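Cleaning and using a small toaster oven

When I moved to my present apartment, the big oven was not working and the landlord needed a long time to replace it. So for one winter I made everything in a toaster oven, and after this I never went back completely. Many friends ask me the same questions, so I write my tips in one place.

Before the first use

Take out the rack, the tray and all the paper, also the small pieces of tape which hide behind the rack. Wash the rack and tray with dish soap. Then let the oven run empty at the highest heat, with a window open. It will smell, and maybe smoke a little. After it is cool, wipe the inside with a damp cloth.

Crumbs

The crumb tray is the most forgotten part in the kitchen. I empty mine every Wednesday, when I take out the trash anyway. Old crumbs burn again each time you use the oven, and your fresh toast gets the taste of last month. If your model has no tray that slides out, turn the cold oven a little forward over the sink and brush it with a dry pastry brush. Unplug it first, please.

Some people put aluminum foil on the crumb tray. My manual forbids this, so look in yours before you try.

The glass door

For brown spots on the glass I mix 3 spoons of baking soda with a little water, until it is like toothpaste. Spread it on the cold glass, wait 40 minutes, and take it off with a soft sponge. For a very old door you have to do it 2 times. I tried also the Brastetti oven spray, and it works faster, but the smell stays in a small kitchen and I don't like it so close to food. Never use a metal scraper. It makes fine scratches and the fat sits in them forever.

Do not pour water on a hot door. I did this once with the old oven of my aunt and we heard a crack from the other room.

Outside and knobs

Steel shows every finger. Wipe in the direction of the lines in the metal, first with a damp cloth, then with a dry one. A drop of cooking oil on paper makes it shine, but only a drop. If the knobs can be pulled off, wash them in warm soapy water and dry them well before you put them back. If they don't come off with a light pull, leave them, and clean around them with an old toothbrush.

Where to put it

The oven needs free space on all sides and above. Read how much your maker asks for – my Gurkmont wants more space at the back than I expected. Keep away curtains, paper towels and bread bags.

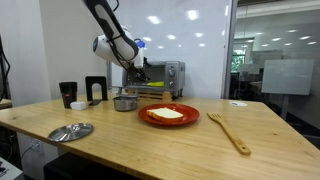 Think also about the height. If you must bend down to see the food, you will open the door too often, and each time the heat goes out. Whatever the oven stands on must be steady and must take heat well. Push the oven a little from the side to test it. If it moves or rocks, find another place. The cord should not hang over the edge or touch the hot back wall.

Small things for cooking

Turn the tray around in the middle of the baking time, the back is always hotter. For cookies I set the heat a bit lower than in the recipe. A cheap oven thermometer helps a lot, mine is from Soylu and it hangs on the rack. Reheat pizza directly on the rack, but put the tray under it for the cheese.

And use real oven mitts, a folded dish towel is too thin.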